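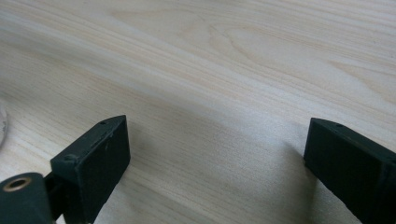 Dagim Degefa
Perception software, Rultden project

Gallery: February, mostly grain

A few views from the month I spent on our depth and tracking code. Pale wood is lovely to eat off and miserable to track.

Open fingers, bare tabletop. The tracker likes the arched rings in the grain and loses heart among the fine parallel lines, where every patch looks like its neighbour. It kept 40 features out of 920 on my first settings. Roman Wilczyńska suggested a tablecloth. I rewrote the matcher instead, which took 5 evenings and a lot of toast.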